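Sep 4, 2020
By Nasrin Rostami

I went to the Besel open day expecting to be sold something, and I was. The tickets were free, the parking was not, and the email had promised "a robot that learns the way an apprentice does." I've trained apprentices. I brought a notebook and a fairly low opinion of the analogy.

Besel has the back half of a building it shares with a tile importer. You sign in on a tablet, get a paper sticker and wait beside a coffee urn until your group is called. Mine had a retired machinist in it, two high school teachers and a man who asked at every stop whether it could be used for apples.

Meinrad Stöckli took the first part of the tour. He is a good talker and moves you along quickly. According to him, nobody at Besel writes out motions line by line any more. A person shows the arm what to do, the arm's readings and its camera view are stored, and a program called Trekatlow is trained on the stored runs until it can produce motions of its own. He had a slide with the number 973 on it in very large type, the count of demonstrations recorded since February. I asked how many of those were thrown out. He said he'd have to check. The next slide was about partnerships.

The demonstration floor was better, mainly for having fewer slides. There are two stations. At the first you take hold of the arm and push it through the job yourself, with the motors slackened so that it follows you. I had a turn. It feels like steering a shopping cart by its front end. The elbow wants to go somewhere else, and if you hurry, the wrist lags and then catches up with a small lurch. My task was to move a block from one tray to another, and I managed it on the second try. Thoa Hồ, who runs that station, told me the lurch gets recorded along with everything else, and that the model will copy a bad habit as happily as a good one. It was the most useful remark of the day and it wasn't on any of the signs.

The second station is remote control. The operator sits at a bench a few steps away with a pair of handles called the Drorkix, watches a monitor and squeezes a trigger to close the fingers. Tamás Bakos was in the chair for our group. He has the patience of someone who does this for a living, and he kept working while he answered questions, though his answers got shorter whenever the gripper was near something.

The job was kitchen utensils. I'd assumed they would start with something kinder. The operator has to bring the fingers down over one handle in a close-packed row, and most of what he knows about where those fingers are comes from the camera at the wrist. I asked to see the monitor from his seat and was allowed to stand behind him for a while. I'll say plainly that I couldn't have done it. The gripper takes up a good part of the view, the picture is soft, and shiny metal is hard to read on a screen even when you know it's a fork.
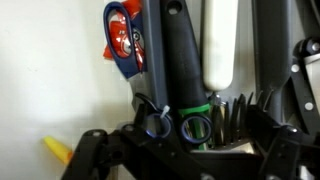
The wrist camera's view at the remote control station, with the gripper over the utensils. The navy handle on the left belongs to a pair of scissors.

Tamás told us a full session is 300 runs, split between operators. He also told us, when the machinist pressed him, that two people will go after the same handle in quite different ways, and that the training software doesn't always cope well with the difference. I wish Meinrad had put that on a slide.

So does it learn like an apprentice? I can't see it. An apprentice who has been shown scissors can be handed a different pair. Afshin Hosseinzadeh, the engineer who took questions at the end, was candid about this. He said a model trained on one set of objects may do poorly on another, and that they test for it, but he wouldn't give our group a success rate for handles it hadn't been trained on. He did offer to email me the test method. I've given him my address and will add a note if it arrives.

What I did come away believing is narrower than the pitch. Showing a machine a job by hand is a real way of working, it takes skilled people, and those people get tired. Tamás swaps out after 3 short blocks. Nobody mentioned wages in the cost talk, which dealt entirely with hardware.

The man with the apples got a maybe. The next open day hasn't been announced. If you go, skip the intro talk and head straight for Thoa's station before the lineup forms, and wear shoes you can stand in.

Contact: Nasrin Rostami, care of the Asadi newsletter | © 2020 Asadi. All rights reserved. | Back to top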